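To: Sowerby Robotics Club list
Subject: Re: Small box task, where we are

Hi all,

Big week for the packing group! We have moved on from foam blocks to ordinary household things, and the small cardboard boxes are my new favorite. They look so easy until you try to pick one up with two ribbed pads and no fingertips. We are still doing everything with the hand-held grippers, and the wrist practice is really starting to pay off.

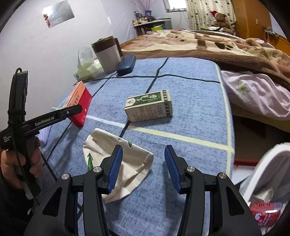
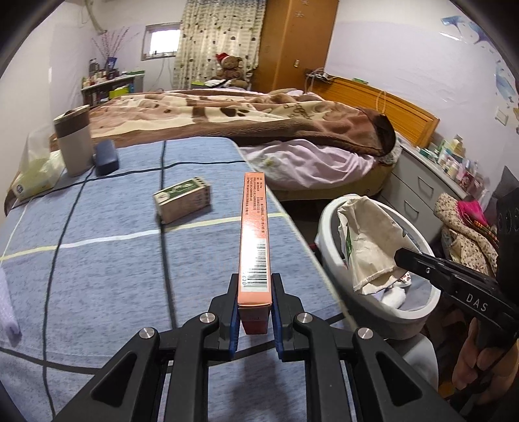
Boxes with Chinese printing on them, a gripper in the middle of it all, and in the second one it has a box between its pads.

Tornell wrote on Thursday:

> I tried the box task with my group and we love it, but
> we keep arguing over the grip. Half of us go for the
> narrow sides and half want the wide faces. Wide feels
> safer to me, only then the box covers the label. Does
> the rule sheet say anything? Also, are we still aiming
> for 4000 clips before the Homance meet, or did that
> change?

Great questions, and I'm so glad your group is into it. The rule sheet leaves the grip up to you. What it does ask is that you finish the pick before you start turning the box, so please don't scoop and twist in one go (I do this constantly - my first batch was full of it). Try both grips and keep both. If everybody on the list picks things up the same way, our Itetti model will only ever learn that one way, and I would much rather see it cope with a box lying any old how.

The goal is still 4000. We have 1011 in the shared folder as of this morning, and that is with only two groups uploading! Please put your group name in the folder title. I had to play detective with 7 folders all called "new".

A few small things from our sessions:

Close slowly on thin cardboard. The sides bow in before you feel it in the handle.

Move the second gripper well back before you start recording, unless you are doing a two-handed clip.

Soft stuff is next. Cloth bags, pouches, anything that folds. If you have a good one, bring it along.

The practice room is open at 4:30 as usual. Come even if you have never held one of these, we have spare grippers and it takes five minutes to get hooked.

See you there,
Packing group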